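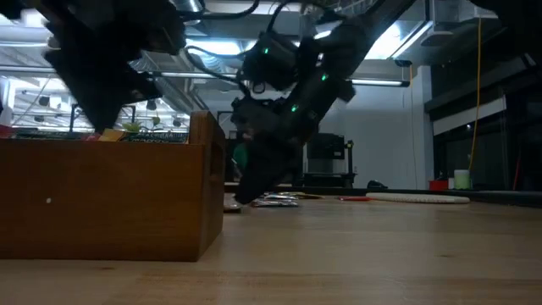

Fig. 1 – Caisse en bois à poignée découpée, sachets rangés derrière la face avant, le reste encore sur la table.

Accueil | Guides | Rangement | Cuisine | Contact
Juin – par Teresa Makowska

4. Remplir la caisse à sachets

Avant de commencer : caisse montée (voir section 3), table dégagée côté droit, chiffon sec à portée de main. Comptez 12 minutes la première fois, moins ensuite.

1. Poser la caisse à plat sur la table. Côté à poignée vers la droite si vous êtes droitier, l'inverse sinon. Ne pas la faire glisser – soulever. Les tables en bois clair marquent vite.

2. Sortir tous les sachets du placard. Tous. Y compris ceux du fond. Les mettre en tas derrière, à portée de bras, pas devant la caisse.

3. Vérifier les dates. Périmé = poubelle. Ouvert = pince ou bocal, jamais dans la caisse tel quel.

4. Trier par type, puis par hauteur. Les couleurs aident bien : un rouge à gauche, un jaune au milieu, un vert foncé au bout, et on s'y retrouve sans lire les étiquettes.

5. Ranger debout, en commençant par le coin opposé à la poignée. Le haut des sachets doit dépasser un peu du bord avant. S'ils disparaissent complètement, mettre une cale en carton au fond.

6. Garder les petits sachets argentés pour la fin. Ils glissent entre les autres et on ne les retrouve plus. Les grouper avec un élastique, ou dans une boîte à part.

7. Laisser deux doigts d'espace côté poignée. Sinon la main ne passe pas.

ATTENTION – Ne pas soulever la caisse pleine d'une seul main. La poignée sert à tirer et à guider. Pour porter : une main dans la poignée, l'autre sous le fond.

ATTENTION – Pas de bouteilles ni de bocaux en verre dans cette caisse. Pour ça, voir le modèle haut, section 6.

Note : sur le modèle Pamar, la face avant est plus basse que le côté à poignée. C'est normal, ne pas chercher à remonter le panneau.

Note : plantes en pot – à tenir à l'écart pendant l'arrosage. L'eau qui coule sous la caisse fait gonfler le fond.

8. Essuyer la table, remettre la caisse en place. Sur étagère, prévoir 11 cm libres au dessus du côté le plus haut pour pouvoir sortir les sachets sans tout déplacer.

Entretien : chiffon à peine humide, sécher tout de suite. Pas de lave-vaiselle, pas de trempage. Revoir le contenu tous les 90 jours, refaire les étapes 2 et 3.

Pièces manquantes ou panneau fendu : écrire à Sioned Pritchard, atelier de Valtotstead, en joignant le numéro collé sous le fond.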